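ロボット・自動化 | お知らせ(安全・品質)

当サイトでは、利便性の向上とアクセス状況の把握のためCookieを使用しています。閲覧を続けた場合、Cookieの使用に同意したものとみなします。

双腕ロボット用制御ソフトウェア「Wuvell」における把持力保持の不具合と無償修正について

株式会社Zemo

株式会社Zemo(以下「当社」)は、双腕ロボット用制御ソフトウェア「Wuvell」の一部の版において、非常停止からの復帰時にグリッパの把持力指令が正しく復元されない不具合を確認しました。条件によっては、把持していた物が落下する、または復帰直後にグリッパが設定値を超える力で閉じるおそれがあります。当社は対象となるお客様に対し、修正版の提供を6月より無償で開始します。お使いのお客様にはご迷惑とご心配をおかけしますことを、深くお詫び申し上げます。

本件による人身への被害は、現時点で報告されていません。物品の損傷は、後述する社内での1件のほか、お客様先で2件の報告を受けています。いずれも軽微な損傷で、当該のお客様には個別にご説明のうえ、対応を終えています。

■ 対象

対象は、Wuvellのうち把持保持機能(停止中も把持状態を維持する機能)を有効にした版です。出荷済みライセンス1,288件のうち、把持保持機能を有効にして運用されているものは700件です。把持保持機能を無効にしている場合、本件の不具合は発生しません。

機能の有効・無効は、管理画面の「アーム設定」から「停止時の動作」を開くと確認できます。左右のアームで設定が異なる場合は、片側でも有効であれば対象に含まれます。出荷時の初期設定は無効ですが、導入時に当社または販売代理店が有効に変更している場合があります。設定を変更した覚えがないお客様も、一度画面をご確認ください。

なお、単腕構成でお使いの場合は制御の経路が異なるため、対象外です。

■ 不具合の内容

Wuvellは非常停止の操作を受けると、左右のアームの位置とグリッパの把持力を記録し、動作を止めます。復帰の操作が行われると、記録した値を読み出して停止前の状態に戻します。

今回の不具合は、左右のグリッパがともに物を把持している状態、または一方から他方へ物を受け渡している途中で非常停止がかかった場合に発生します。停止の信号が左右の制御部に届く時刻にずれがあると、先に停止した側の把持力が、もう一方の値で上書きされることがありました。その結果、復帰の際に左右の値が入れ替わる、あるいは片側の値がゼロとして読み出されます。

片側の値がゼロになった場合、グリッパは復帰と同時に力を失い、把持していた物が落下します。左右の値が入れ替わった場合は、軽い物を持っていた側に重い物用の力がかかります。紙袋や薄い容器のように変形しやすい物では、つぶれや破れにつながります。

アームの位置については上書きが起こらず、停止前の位置が正しく保たれることを確認しています。また、非常停止の操作そのものは正常に機能します。停止ボタンを押せばアームは従来どおり停止しますので、危険を感じた場合はためらわずに押してください。

■ 確認の経緯

本件は3月、当社の試験拠点Nisterで行っていた袋詰め作業の評価中に判明しました。紙袋を片側のグリッパで支え、もう一方で物を入れる作業の途中、試験担当者が非常停止を操作しました。原因は袋の持ち手がグリッパの指に掛かったことで、停止の判断と操作に問題はありませんでした。

その後の復帰操作で、支えていた側のグリッパが開き、袋が中身ごと床に落ちました。中に入っていた缶飲料が破裂し、床と架台の一部が汚れました。担当者は復帰時の手順に従ってアームの可動範囲の外にいたため、けがはありませんでした。

当初は、持ち手が掛かったことで指の部品が損傷したものと考え、部品を交換して試験を再開しました。しかし交換後も同じ現象が起きたため、記録を調べ直したところ、復帰時に読み出された把持力の値に誤りがあることがわかりました。最初の発生から原因の特定までに30日を要しています。部品の損傷と早く結論づけたことで調査が遅れた点は、当社の反省すべきところです。

この間にお客様先でも2件が発生していました。1件は受け渡しの途中での落下、もう1件は容器の変形です。どちらもお問い合わせをいただいた時点では機器の調整不良として扱っており、原因の特定後に記録を照合して、同じ不具合によるものと判断しました。

■ 再現試験と修正の内容

原因の特定後、試験拠点Nisterにおいて、停止の時点を変えながら1,000回の停止・復帰試験を修正前の版で実施し、発生の条件を絞り込みました。試験には紙袋、缶、ラケットなど、形や硬さの異なる日用品を使用しています。 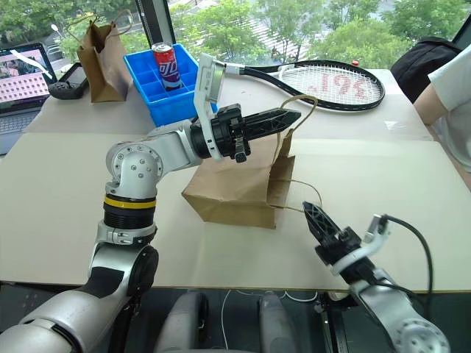
双腕ロボットによる紙袋の取り扱い作業(試験拠点Nister)

修正版では、左右の把持力を別々の領域に記録し、互いに上書きできない構造に改めました。あわせて、復帰の前に記録値と実際の把持力を照合し、差がある場合は復帰を中断して画面に警告を表示します。警告が出た場合は、物を手で支えたりせず、画面の案内に従ってアームを退避させてください。

修正版についても同じ条件で1,000回の試験を行い、値の上書きは発生しませんでした。照合の処理が加わるため、復帰にかかる時間は従来よりわずかに長くなります。

■ 修正版適用までのお願い

対象のお客様は、修正版を適用するまでの間、次のとおり運用をお願いします。

・把持保持機能を無効にしてください。無効にすると、停止後の復帰時にグリッパは開いた状態から始まります。把持中の物は復帰前に取り除いてください。
・物を取り除く際は、必ずアームの動力を遮断してください。
・作業の都合で機能を無効にできない場合は、割れ物、液体の入った容器、刃物の取り扱いを中止してください。
・復帰の操作は、可動範囲に人がいないことを確かめてから行ってください。作業台の脇に着席して作業を見守る運用をしている場合も、復帰時には席を離れてください。

■ 修正版の提供方法

ネットワークに接続してお使いの場合は、管理画面に更新の案内が表示されます。更新中はアームを動かせませんので、作業の合間に実施してください。

接続せずにお使いの場合は、更新用の媒体をお送りします。ご希望の場合は、保守業務を委託しているBaptisteの技術者が訪問し、適用と動作確認を行います。訪問にかかる費用は当社が負担します。対象のお客様には、登録された連絡先に順次ご案内をお送りします。7月に入っても案内が届かない場合は、お手数ですが当社窓口までご連絡ください。

■ 今後の対応

当社は、非常停止からの復帰を含む試験項目を見直し、両腕で物を把持した状態と受け渡し途中の状態を、出荷前の必須項目に加えました。また、落下や変形に関するお問い合わせを受けた際は、調整不良と判断する前に制御の記録を確認する手順に改めています。Baptisteの保守窓口にも同じ手順を適用します。

本件が当社の業績に与える影響は軽微と見込んでいます。開示すべき事項が生じた場合は、速やかにお知らせします。

■ お問い合わせ

株式会社Zemo Wuvellお客様窓口
受付時間 午前9時から午後5時まで(当社休業日を除く)
お問い合わせの際は、管理画面の「製品情報」に表示されるライセンス番号をお手元にご用意ください。

報道関係の方は、株式会社Zemo 広報担当までご連絡ください。

最終更新:6月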